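Roman shade

A Roman shade is a window covering made from a single panel of fabric that draws up into flat, stacked folds. Cords run through rings sewn to the back and lift the panel from the bottom.
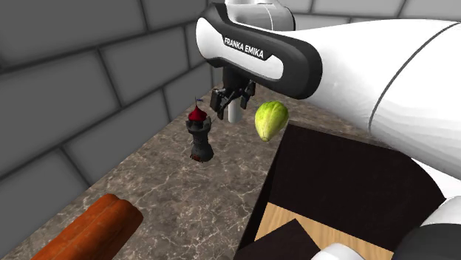
The most common form is the flat shade, which hangs smooth when lowered. The hobbled shade keeps soft loops of fabric down its full length — it needs nearly twice the cloth.

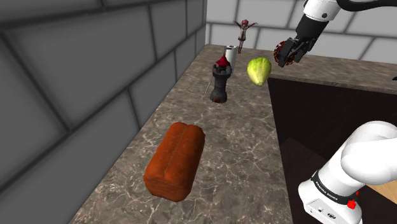 How is a Roman shade mounted?
It is fixed to a headboard, a narrow strip of wood attached either inside the window recess or to the wall above it.

Linings are sewn in to block light or to protect the face fabric from fading. Cotton and linen are the usual choices for the front.

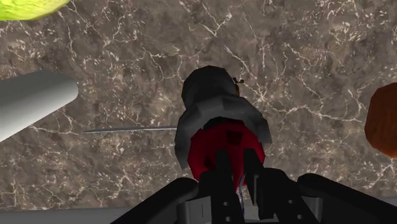
Thin rods slipped into pockets across the back keep the folds even. Most rods are removed before the fabric is cleaned.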